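# Sorting out the rubber band drawer

I have moved apartments twice with the same tangle of rubber bands, and both times I told myself I'd deal with it at the other end. This May I finally did! It took me one evening and one cup of coffee, and I've kept it up long enough now that I feel okay telling other people how to do it.

If you're like me, your bands come from everywhere. Mine were mostly off bunches of asparagus and broccoli, plus the wide ones my neighbor Ottmar Hamann hands me whenever he breaks down boxes, plus a bag of 349 assorted ones I bought from Eichhorn back when I thought I was going to bind my own notebooks (I bound one).

## What you need

- A clear table, the lighter the better so the dark bands show up
- A shallow plastic bin you can see through, or close to it
- A few small jars or zip bags
- Baby powder or cornstarch
- A trash can within reach

## Step 1: Get them all out flat

Tip the whole mess onto the table and spread it with both hands until nothing is sitting in a heap. Don't start picking yet. The knots come apart much more easily when you can see which loop goes over which, and if you pull on a clump straight away you just make it tighter.

Work on a small batch at a time. I do a handful, put those away, then tip out the next handful. My first try was the entire drawer at once and I gave up at 9 p.m. with bands all over the rug.

For a tangled pair, hold the wider one still and lift the thinner one off it. Wide bands stay more or less where you lay them, thin ones wander.
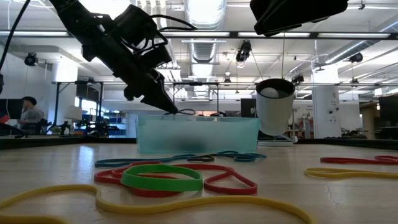

## Step 2: Test every one

Stretch each band to double its length and look along it in good light. You're checking for tiny cracks on the outside edge, shiny sticky patches, or a spot that has gone thin. Any of those and it goes in the trash. Keep your face out of the way when you do this — I got snapped on the chin by a perfectly innocent-looking green one.

I threw out 68, and I don't miss a single one.

## Step 3: Sort by width, then maybe by color

I went back and forth on this. Color looks lovely, and Imke Kasten (she does the craft table at our library) swears by it. But when I'm standing there with an open bag of rice I want "wide" or "skinny," and I don't care if it's yellow. So my piles are:

- **Wide:** boxes, rolled-up posters, jar lids that won't budge
- **Medium:** bags, bundles of pens, cables
- **Skinny:** seed packets, index cards, hair in an emergency

If you have kids using them, go with color. They'll put things back where they belong about twice as often, in my house anyway.

## Step 4: Powder and put away

Drop a pile in a zip bag with a pinch of cornstarch, shake it, and tip off the extra. It keeps them from sticking to each other over the summer. Too much and your fingers feel chalky for an hour, so really just a pinch.

The wide ones live loose in the bin. The medium and skinny ones get a jar each with a lid. Keep everything away from the window and the radiator, as sun and heat are what turn them to goo.

## Keeping it that way

I set a limit of 20 skinny ones in the kitchen jar. When it's full, new ones go straight to Ottmar, who apparently has no limit at all. Twice a year I redo step 2, usually while I'm on the phone with my sister.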